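3.2 Shared tables and the papers left on them

The second part of the study dealt with flat items: magazines, mail, flyers and school notices. In the first round of visits, in April, these were the things residents most often said they meant to deal with later. They were also the things they had the most trouble placing. A cup has a cupboard and a coat has a hook, but few of the homes we visited had a settled spot for a magazine that one person had finished and another had not.

We asked the 30 households in the Sallthorpe group to keep to their usual habits for two weeks and to note each time a paper item was moved from the main table. No storage was supplied during this period. Households in the Mundasen group were given a rack or tray and asked to keep it on the table or within reach of it. Both groups used the same log sheet, which had a line for the item, the place it went, and whether it came back. The sheets produced about 1,000 entries, and we dropped those in which the item could not be identified.

An entry was counted as a return when the same item was back on the table by the end of the following day. We did not ask who had moved it. Early trials of the sheet showed that this question caused arguments, and several people stopped filling in the log after the first evening.

Figure 4 shows a tabletop with a magazine lying flat and a rack near it. We use the word "resting" for items in this position, whether or not anyone plans to read them again.

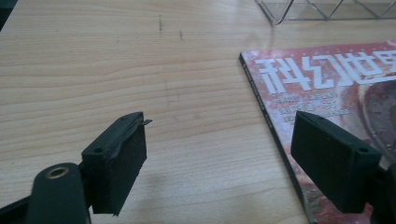

Figure 4. Magazine resting on a pale tabletop, with part of a wire rack at the top.

Resting items were treated differently from stacked ones. Residents tended to describe a single magazine as being in use, even when they could not say who was using it. Once a second item had been placed on top, they called the pile clutter and were more willing to move it. This held in both groups, though the Mundasen households moved their piles sooner and usually moved them only as far as the rack.

The rack did less for single items. Several residents said they would not file one magazine by itself — it seemed like too small a job to count as tidying. Others said that a magazine standing in a rack was as good as thrown away, and left it flat so that it would be seen. We had expected the distance to the rack to matter more than it did. In the Pirik homes, where the table was also used for meals, papers were cleared before eating and often put back in the same place afterward. These cases are coded as returns in Table 2 and are taken up again in Section 4, together with the mail.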